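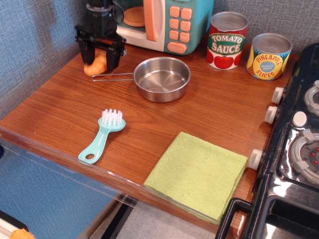 Most written protocols for tabletop manipulation tests specify the robot in detail and the table hardly at all. The arm gets a model, a firmware version and a calibration record. The objects get one line, usually "assorted kitchen items." A result produced under such a protocol cannot be repeated by a second lab, and a standard that accepts it is a filing requirement.

I would start with the object list. Toy kitchen sets are common test material, and the items vary more than their names suggest. A toy can with a printed label and a metallic lid presents two different surfaces to a camera. A folded cloth has a different outline each time it is put down. The Vusby draft, which Nabil Tarawneh and I reviewed in October, asks for a name and a color per object. It should ask for mass, outer dimensions, and the width at the intended grasp point. For cloth it should ask for the fold and which side faces up.

Placement comes next. The draft allows "approximate" starting positions on the ground that variation makes a policy more robust. That argument applies to training. In an evaluation, variation has to be drawn from a stated range and logged. If the brush starts with its bristles up in 88 of 200 trials and the log does not say which, the success rate describes a mixture that no one can reconstruct.

Beatrice Chege has objected that full logging doubles the setup time per trial. I accept that it costs time. At Golutberg the answer was an overhead reference photo before each reset, with a printed overlay for the operator. It brought placement disputes down to 2 over a run of 1379 trials.
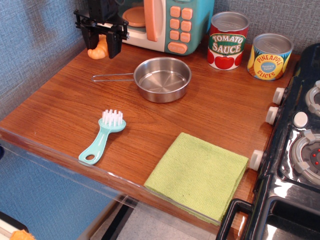
The definition of success is the weakest part of the draft. "Object grasped" can mean that the fingers closed on it, that it left the table, or that it stayed held for a set time. These are separate events and should be scored separately. For a pick task I would require a minimum lift height and a minimum hold time, both stated before the first trial. For a place task, the target needs a boundary. "In the pan" is clear enough for a small object, but a larger one can rest on the rim, and the rule should say how that is scored.

Fixed surroundings need a line too. Edge guards, walls and large props limit how the arm can approach, and a guard can also stop an item from rolling off. A lab that tests without one will record drops that another lab never sees. Both setups are acceptable - the report has to say which was used.

Clause order matters less, and I would leave it as Fitriani Sumampouw has it. The object table should be mandatory in the next revision, with the scoring definitions on the same page.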